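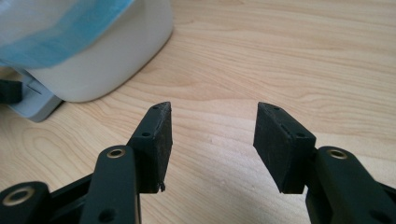

Pad wear. Again. I keep banging on about it and the draft good practice sheet from Pemeck still gives it one line: "inspect fingertips as needed". As needed by who?

A hand-held gripper gets dropped, lent, shoved in a rucksack. The pads scuff, fine, scuffed is normal. A corner starting to peel or tear is a different matter, and most people I've worked with will carry on until a bit comes off. Then you've got 614 recordings made with a tip that was changing shape the whole time and no note of when it started.

So, a rule. Look at both pads before every session, inner faces and bottom corners. Write it down. Any lifted edge, swap the pair, never just the one. Five minutes. Lawal Ibrahim reckons swapping at the first frayed edge is wasteful and that a bit of tatty rubber makes no odds on big objects. Maybe so. But the sheet doesn't say big objects, it says everything.

Same with bushings and pins. Wiggle test, weekly, signed. At Flumancombe we went 19 weeks without a single entry in the log and I include myself in that.

I'd also want a clear bench written in. Tubs and trays pushed well back befor you start, or named in the notes if they stay out.

Comments on the draft close in August. Preben Damgaard is collecting them, send him yours even if its two lines.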